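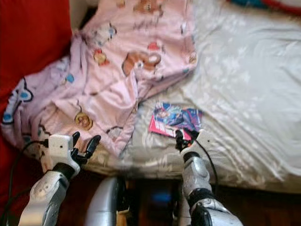

Figure 1. Bed with a pink blanket.

Textile Care and Thermal Comfort
Handout 3: Bedding as an insulating layer
January 16, 2018

Reading before lab: Usteck course packet, section 7. Bring the worksheet from Handout 2.

1. Scope

Handout 2 covered clothing. The same physics applies to bedding, with two differences. The sleeper is lying down and mostly still, so there is little pumping of air through the layers. Also, part of the insulation is under the body and compressed, which changes its value. The sections below treat the cover side first and the mattress side second.

2. Heat loss from a sleeping person

A resting adult gives off heat by four routes: conduction into the mattress, convection to room air, radiation to walls and ceiling, and evaporation from the skin and lungs. Metabolic rate drops during sleep, and the bedding has to make up the difference if skin temperature is to stay in the comfortable range.

At steady state the dry heat flow per unit area through a cover is

q = (Tskin – Troom) / R

where R is the total thermal resistance in square meters kelvin per watt. R includes the fabric, the air trapped between body and cover, and the thin layer of still air on the outer surface. Students often leave out the last term. For a thin sheet it can be larger than the resistance of the fabric itself.

3. Units

Tog: 1 tog = 0.1 m2·K/W.
Clo: 1 clo = 0.155 m2·K/W.

To go from clo to tog, multiply by 1.55. Product labels for quilts and comforters sold outside the United States usually give tog. American labels often give fill weight only, and fill weight can't be converted to resistance without the thickness and the kind of fill.

4. Thickness and trapped air

Most of the resistance of a blanket comes from still air held between fibers. Fiber type matters less than people expect. Two blankets of equal thickness, one wool and one acrylic, will test close together when dry. They differ in how well they keep their thickness after washing and in how they handle moisture.

Worked example. A blanket has a mass per unit area of 260 g/m2 and a thickness of 7 mm. Bulk density is mass per area divided by thickness:

0.260 / 0.007 = 37 kg/m3

Taking an effective conductivity of 0.040 W/m·K, the resistance of the blanket alone is

0.007 / 0.040 = 0.175 m2·K/W, or 1.75 tog

Now suppose the blanket is pressed to 3 mm under a heavy spread. Holding conductivity constant, resistance falls to 0.075 m2·K/W. The spread adds some resistance of its own, and the total may go up or down. This is problem 2 on the worksheet.

5. Layering

Resistances in series add. Two thin blankets will usually give a little more than the sum of their separate values, as the gap between them also holds air. The order of layers has little effect on dry heat loss. It does affect draping: a stiff layer next to the body leaves channels at the shoulders, and warm air leaves through them. Models of the Drurstead type ignore this loss and so overstate the warmth of stiff quilts.

6. Moisture

A sleeper gives off water vapor all night. If the vapor can't pass through the cover, relative humidity in the bed rises and the bed feels clammy even when the temperature is correct. Record both quantities in lab. The Hesto sensor logs temperature and humidity together; set the interval before you place it under the cover.

Damp fill conducts heat better than dry fill. Condition all samples in the lab cabinet overnight before measuring, and note the cabinet humidity on the sheet.

7. The mattress side

Foam has low conductivity and resists full compression, so heat loss downward is small. A spring mattress with a thin pad allows more air movement inside. On a camp cot with no pad, the loss downward can exceed the loss through the cover – adding blankets on top then does very little.

8. Lab procedure

Use the Pfeiffer hot plate at bench level. Cut samples square and lay them flat without stretching. Measure thickness under the standard presser foot, at the center and near each corner, and report the mean. Start the plate with no sample and record the bare plate resistance. Subtract this from every later reading.

A sample of 1000 cm2 or larger covers the test area and the guard ring. Smaller pieces leak heat at the sides and should be rejected.

Worksheet problems 1 through 4 are due at the next lab. The care and laundering unit starts with Handout 4.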